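4.2 Who keeps the thing on past week six

I came into this part of the study with a bias, and I should say so up front. I wore a Grunitz band myself for most of a year, loved it, and bored everyone I know with my step count. So when Tshepo Nkuna and I started pulling the dropout numbers for February, I was expecting a pretty cheerful chart. We had 97 people signed up at the start and 89 still sending us data when the first survey went out, and I thought, great, we're home free! 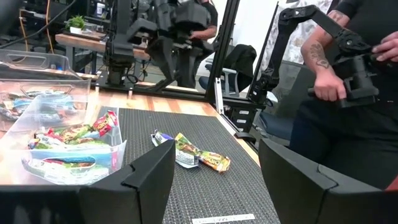
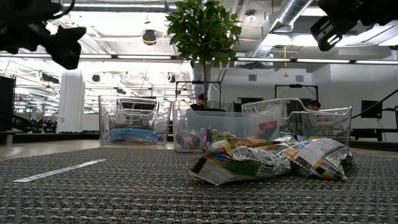 Figure 3. Snack packets on a woven mat, seen from two viewpoints.

We weren't home free. Week six is where it falls apart, and it falls apart differently depending on which device people had on. The Omevia clip users mostly just forgot it (it went through the wash, it stayed on yesterday's jacket, one of them lived in a glove compartment for nine days). The wristband people made a decision. They'd write us little notes in the diary app saying they were tired of being buzzed at during dinner, and then the signal would go quiet that same night.

I find those notes the most useful thing we collected. Samira Issa coded all of them by hand, and her first pass had way more categories than we could use — we argued for two afternoons over whether "annoyed" and "nagged" belong together. We ended up keeping them apart. Annoyed people complained about charging and rashes and the clasp. Nagged people complained about the tone of the messages, and they were a lot more likely to quit for good.

The smart shirt from Costura is the odd one out. Only a few people picked it, so please don't lean on it too hard, but they stuck around longer than I'd have guessed from something you have to hand wash. A couple of them told us they simply stopped thinking of it as a gadget. Ngcobo (2017) found something close to this with heated insoles, although her group was older and got paid by the month, and ours got a single gift card at the end.

About the goal setting. Everybody started at 3,000 steps, which was low on purpose, and could move it up whenever they liked. I had assumed the ones who raised it early would be our keenest users. Some were, but plenty of them raised it twice in the first week, missed it, and went quiet. The slow raisers looked dull on the chart and were still there when we closed data collection in November 2019. We come back to them in Section 5, where the interview material gives a better idea of what a normal day with the device was like for them.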